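Umel cloth planner: gallery and notes

Hiyori Maruyama
May 5, 2020

Gallery pages for manipulation software tend to be a parade of wins. I have tried to make this one a bit less flattering. Umel is the planner we have been building to deal with cloth and with small things lying on or near cloth. It takes a wide-angle view from the hand, guesses where the fabric stops and the table starts, and picks a grasp. Fasine is the perception half. Florkley is the logging and replay tool, and it's the only one of the three I would hand to a stranger today.

The entries follow the order of the software, from calibration to grasp choice. Most are short. Where I don't believe a result, I say so.

Calibration
The fisheye model fits well in the middle of the view and gets worse toward the rim. Everyone who has used one of these lenses knows this, and still the first version of Fasine weighted every pixel the same. Grasp points near the rim were landing off to one side, and we spent far too long blaming the arm. The fix was a weight map. I would call it a patch, and I expect it to break when someone changes the lens.

Segmentation
Trained on 2,000 labeled views. That sounds like plenty until you notice how many of them are the same cloth on the same table, moved a little. The score on held-out views is lovely. The held-out views came from the same table too, so I give the score very little weight. Hollis, our second test site, gets a new set in June.

Replay
Florkley lines up the camera stream with the gripper width and lets you scrub through both. Dull, and worth more than anything else we wrote. Of 549 logged attempts, 145 had a clock offset big enough to matter. Before replay, those attempts were sitting in the training data looking perfectly healthy.

Edges and folds
A checked print ought to help. The lines are straight when the cloth is flat, so a bend in a line should tell you there is a fold. 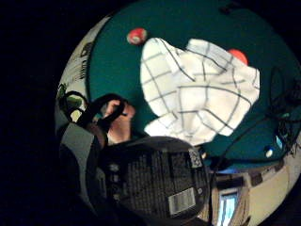
The trouble is that the lens bends lines as well, and Fasine has to split one kind of bend from the other before it can say anything about shape. After undistortion it does fine on big, lazy folds. On tight ones it still reports a flat patch with high confidence, and the confidence bothers me more than the mistake. A planner can work around "don't know." It can't do much with a wrong answer delivered at full volume.

Small objects beside cloth
A ball with part of it hidden behind fabric comes back from the detector as a smaller ball, a little further away. We added a rule that fits a full sphere to whatever arc is visible. It works on balls. I have heard it described as occlusion reasoning, and I'd ask people to stop doing that.

Grasp choice
Umel ranks candidates with 2 terms, reach cost and a learned score. Switch the learned score off and the ranking hardly changes on our table. Either the table is too easy or the score isn't learning much. I lean toward the second, and the Hollis runs should settle it. Logs for every entry on this page are in Florkley under the same headings, failed attempts included.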